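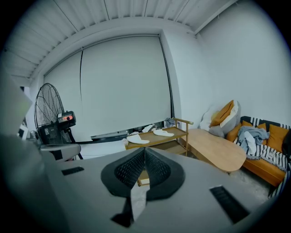 Page 1 of 10

Slippers on a rolling cart, and a blind that never quite reaches the sill

Posted in Small Rooms, 952 views

We have a back room with white walls and a ribbed metal ceiling. One wall is almost all roller blind, pale gray-white, two panels with a thin dark line where they meet. The blind stops a little short of the sill, and whatever gets put on the sill shows in the gap. At the moment that includes a balled-up gray-blue cloth down at the right end.

The other thing is the cart. It's light wood, two tiers, with a raised handle at one end, and I bought it for tea things. It has become where slippers go. There are two white ones on the top shelf right now, one at the front left and the other further back on the right, as if they'd had an argument. My sister says a proper shoe bench would fix it. The one she likes is from Tesard and they want 69 dollars for something that is, as far as I can tell, a plank with legs. The page says it will "transform your entryway." I don't have an entryway. I have this room.

So, two things. Is there any point buying furniture for slippers, or do I just end up with a bench with a cloth on it and slippers on the cart anyway? And is there a cheap way to deal with the gap under the blind that doesn't involve ordering a whole new one? I've read the advice about "zones" and I'm not convinced a zone has ever made anyone put anything away.

The room gets used every day, if that matters. There's a black pedestal fan on the left side and a gray chair in front of it, and I'd like both to stay where they are.

Eyerusalem Tamiru

Assunta Donati
Member, over 2000 replies

Don't buy the bench. I had one from Sorton for three winters and what it taught me is that flat surfaces at knee height collect mail.

You say the cart is where slippers go. Then that's where slippers go. You have already run the experiment and the household has voted. What I'd change is which shelf. Put them on the bottom tier and the top is free for the tea things you bought it for. I wouldn't want slippers at cup level, whatever anyone says about how clean their floor is. If they still land on top after a month, put a tray of cups up there so there's no room to land.

Wipe the top down before you move the tea back. Damp cloth, bit of dish soap, dry it straight after. People will tell you wood needs a special spray. I have used the special spray and I have used dish soap, and I could not tell you which shelf got which.

On the blind, check before you spend anything. A lot of them have a stop set too high, and you can let the fabric down further. Pull it gently and see if there's more on the roller. If it drops another inch or two, you're done. If you get to bare roller, leave it alone, you're at the end and you'll pull the fabric off. With two panels, do both or the bottoms won't line up and that will annoy you more than the gap did.

If there's no more fabric, clear the sill. I know that's a dull reply. The gap only bothers you when there's something in it.

Lapiņa fan
New member

get the bench!! mine is Lapiņa and it changed the whole room. also you can get baskets that go under it and then baskets for the sill

Assunta Donati

Changed it how? I ask every time someone says this and I never get an answer past "it looks nicer." Baskets on the sill would push against the blind, depending how deep the sill is, and she hasn't said.

Boson
Member

I'm mostly with Assunta but not on the bottom shelf. On my cart the bottom tier is low enough that you have to bend for it, and people coming in tired don't bend, they drop. I gave up and moved the tea to a cupboard in the kitchen. The cart holds slippers and a flashlight and it's been fine. It isn't pretty.

Two things I'd look at. Does the cart have brakes? If it rolls when somebody leans on the handle to get a foot into a slipper, you want to know that before they do. And wherever it gets parked, keep it clear of the fan cord. Wheels and cords don't get along.

For the gap, some people sew a strip onto the bottom hem. I tried it. The extra weight made the blind hang straighter, but the strip was a slightly different white and from then on I saw that instead. Try moving the cloth first, it's free.

Eyerusalem Tamiru

Pulled the blind and there is more on the roller, at least on the left panel. The right one is stiff and I haven't forced it. Cart brakes: two wheels out of four. Not buying the bench. I'll try the bottom shelf until January and report back, though I expect Boson is right about bending.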